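写真ギャラリー：つかむ人たちの仕事場
2026年4月21日掲載

リサムの三階で、食器の片づけを機械に覚えさせる仕事が続いている。覚えさせるといっても、やっているのは人間だ。 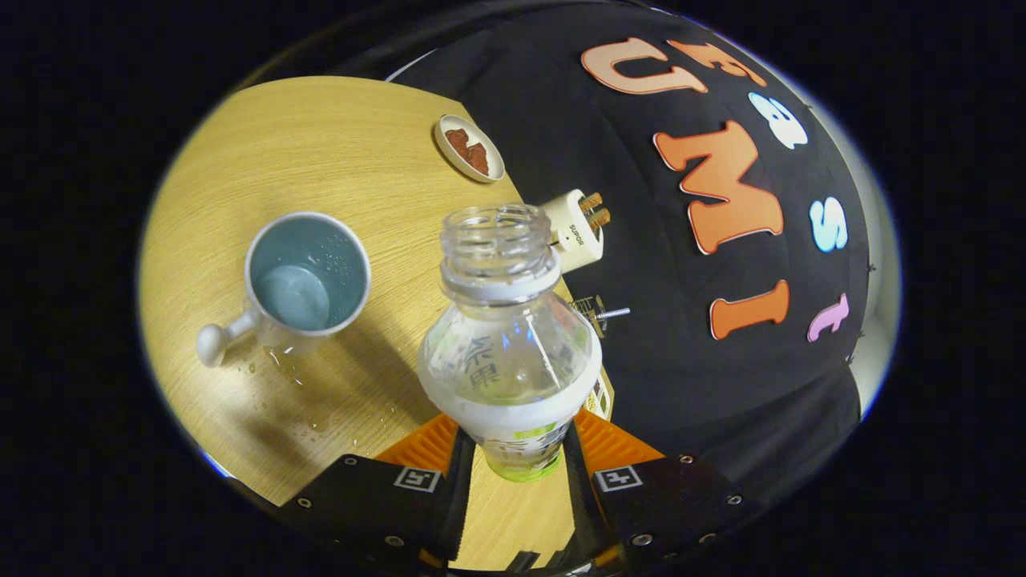 社内ではこの計画をステマと呼ぶ。休憩室と会議室の飲み残しを片づけ、食器を戻し、ボトルを分別する。それをいずれロボットに任せる、というのが経営側の説明で、去年の7月に全員宛てのメールで知らされた。メールには「単純作業からの解放」と書いてあった。私は総務で十年以上、その単純作業の当番表を作ってきた人間なので、読み返すたびに引っかかる。解放されるのは誰で、解放されたあとどこへ行くのか、どこにも書いていなかったからだ。

ロボットが職場に入る記事は、たいてい完成した機械が廊下を走っている写真で始まる。うちで起きているのはその手前の話になる。人が手持ちのグリッパーを握り、机の上のものをつかみ、置き、またつかむ。それを記録して、あとで学習に使う。以下は見たことと聞いたことの覚え書きで、社の公式見解ではない。宣伝を期待して来た人には物足りないと思う。

グリッパーの指
オレンジ色の柔らかいパッドがついていて、表面に筋が入っている。両側から挟むとボトルは立つ。握ってみた感想を言えば、自分の指ならまず使わない挟み方を強いられる。人間の手なら小指で底を支えたり、手首をひねって口を避けたりするところを、二本の指で正面から行くしかない。「人の動きを学ばせている」という説明を私が半分しか信じていないのは、このせいだ。学ばせているのは、グリッパーに合わせて不自由になった人の動きだと思う。

透明なボトル
ふたがない。首のねじ山がむき出しで、胴には漢字が印刷されている。ふたのないボトルを扱うときの人の慎重さは、見ていればわかる。肩がすこし上がる。計画書の作業一覧では、ふたのあるなしは区別されておらず、どちらも「ボトル把持」の一行になっている。

マグの底の水
白いカップの底に水がすこし残り、そばの木の天板に水滴が散っている。当番をやったことのある人なら、カップより先に布巾に手が伸びるはずだ。ところが拭く作業は今期の対象に入っていない。ステマの担当に聞くと、布は形が変わるので次の段階だという。つまりロボットがカップを運ぶようになっても、机を拭くのは当面こちらの仕事として残る。残ることに文句はない。ただ、削減見込みの時間にはしっかり拭き掃除の分まで入っている。この計算を直してほしいと二度頼んだが、まだ返事をもらっていない。

記録係のチェ・スビンさん
もとは受付にいた。いまは午前中いっぱいグリッパーを持っている。目標は一人1000回で、彼女は先週の時点で892回まで来ていた。
「途中で飽きるかと思ったら、飽きる前に手首が来ました」
冗談めかして言うけれど、サポーターをつけている。受付の仕事で手首を痛めたという話を私は聞いたことがない。自動化で体が楽になるという話と、自動化の準備で体がきつくなる話は、同じ会社の同じ年度の中で両方起こりうる。前者だけが資料になる。

成功と失敗
置き損ねた回は捨てるのが原則になっている。落とした、滑った、角度が悪かった、全部やり直し。現場で一番もめているのはここだ。私はどちらかというと、失敗した回にこそ当番の知恵が出ると思っている。滑りかけたボトルをどう持ち直すか、重さの読みが外れたときにどこで止めるか。担当の言い分にも筋はあって、下手な例を混ぜると学習が乱れるかもしれない、まずはきれいな例をそろえたい、という。専門の人にそう言われると反論しにくい。反論しにくいことと納得したことは別なので、ここに書いておく。

タナー・ボーリューさんの午後
設備担当。記録用の机を整えるのが仕事に加わった。一回ごとに物の位置を変え、次の人に渡す。彼の職務記述書にこの作業は載っていない。「配置替え」は人の手でやるしかなく、機械に任せる計画もない。手当の話をしたら、短期の協力業務だからという返事だったそうだ。もう秋も冬も越した。短期という言葉の長さは部署によって違うらしい。

何が数えられているか
三階の掲示板に貼り出されるのは、記録の回数と成功率だ。先月の成功率は83パーセントで、矢印が上を向いていた。これは人間がグリッパーを使ったときの数字で、ロボットが自力で片づけた数字ではない。見学に来た役員の一人は、どうやら後者だと思って帰った。誰も嘘はついていないし、掲示の下の方にはちゃんと注記がある。字が小さいだけだ。数字を出すなら、説明も同じ大きさで出してほしい。

掲示板に載らないもの
グリッパーの装着と片づけにかかる時間。交代の引き継ぎ。記録のあいだ受付が一人になること。休憩室の流しに昼すぎまでカップがたまっていること。最後のはちょっと笑ってしまった。片づけの記録で忙しくて、片づけが遅れている。

シン・ヒョンソさんの反論
公平のために、賛成している人の話も載せておく。シンさんは夜間の清掃を長くやってきた人で、私の懐疑を「昼の人の贅沢」と言う。夜の会議室は想像より汚い。飲み残しに吸い殻が入っていることもあるし、割れたグラスが紙ナプキンに包まれて置いてあることもある。あれを代わりにやってくれるなら、何回でも持つ、と。これは重い意見で、私はうまく言い返せなかった。ただ、記録用の机に割れたグラスが載ったことは一度もない。安全上の理由で置けないのだそうだ。一番代わってほしい作業が、一番あとになっている。シンさんにそう言ったら、「それは順番の話でしょう」と返された。そうかもしれない。

うまい人、下手な人
面白かったことも書く。グリッパーの扱いは年齢とも部署とも関係がない。経理のヤン・スルギさんが飛び抜けてうまく、カップの持ち手を避けて縁のすぐ下を挟む手つきは、見ていて気持ちがいい。本人に聞くと、家で熱い鍋つかみを使うときの要領だという。こういう工夫は記録には動きとして残る。名前は残らない。彼女のやり方がそのまま製品に入ったとしても、評価面談の欄には何も増えない。この点については、ヤンさん本人より私のほうが怒っている。

同意書のこと
参加は任意で、同意書がある。A4で二枚。映像と手の動きを学習に使うこと、提供先を変更する場合があることが書かれている。提供先の欄には導入支援を請け負うタウヒリの名前があり、その後ろに「等」がついている。私はこの「等」が嫌で署名していない。署名していない人が不利に扱われたという話は、今のところ聞かない。ただ、任意の仕事に誰が手を挙げたかは、同じ階にいれば全員が知っている。

説明会で出た話
先日の説明会は昼休みに25分だけ開かれた。進行はタウヒリのガロード・オドゥガルさんで、話し方は丁寧だったし、都合の悪い質問にも逃げずに答えてくれた。いつからロボットが片づけを始めるのかという質問には、まだ言えません、と言った。この計画について私が聞いた中で、一番信用できる返事だった。人員はどうなるのかという質問には、それは御社の判断です、と言った。これも正しい。正しいので、次は社内の誰かに聞かなければならない。その日、答えられる立場の人は会場に来ていなかった。

スティラスビーの場合
隣町のスティラスビー営業所では、うちより先に配膳の搬送を自動にしている。見に行った同僚の話だと、運ぶところまではよく動く。変わったのは前後で、載せる人と下ろす人が決まった時刻に決まった場所にいなければならなくなった。前は手の空いた人が適当にやっていた。立ち話が減ったのを良いと言う人も、息が詰まると言う人もいるそうだ。人が減ったかどうかを聞いたら、減ってはいないが、辞めた人の補充がまだ来ていない、という答えだった。どう受け取るかは読む人に任せる。

私が頼んでいること
記録作業を正式な業務として職務記述書に入れること。連続して持つ時間に上限を決めること。拭き掃除を削減見込みから外すこと。同意書の「等」を消すか、中身を書くこと。掲示の注記を大きくすること。ロボットに反対する項目は一つもない。それでも提出したとき、窓口では「反対意見ですね」と言われて、その箱に入れられた。

机に戻って
今朝、三階を通ったらチェさんがもうグリッパーを持っていた。つかんで、置いて、少しずらして、またつかむ。「あと何回？」と聞きかけてやめた。手首の具合だけ聞いた。昨日よりはまし、とのことだった。

このページへの意見は総務の内線か、三階の掲示板横の封筒まで。匿名でも読む。チェさん、ボーリューさん、シンさん、ヤンさんには掲載前に原稿を見てもらい、シンさんの項は本人の希望で一か所直した。次の更新は、要望書の返事が来たとき。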